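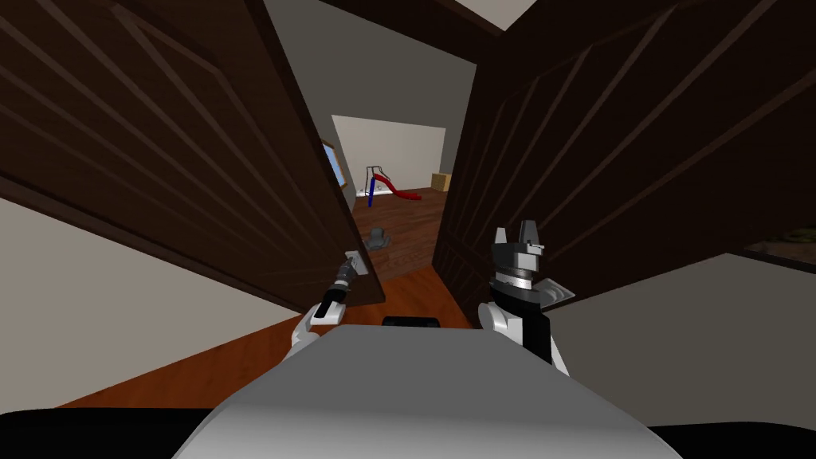 28/04/2021
2 min read

Door task on Coravura again, in sim, and the old fault is back. The left gripper closes on the handle nicely, the doors swing in, and then it simply won't let go! The base gets its "drive" command all the same and hauls against its own arm until the wrist torque trips at over 100. Robel Gebru saw the same thing in November and we all (me included, I'm afraid) blamed the handle friction. I went through 11 runs after lunch and 7 of them tripped, always with the release message arriving after the drive one. So it's ordering, I think. Hiwot, could you please look at the Barby queue before anybody tries this on the real arm? I've locked out hardware runs until then. Log starts at line 2,870.

3 comments · 0 shares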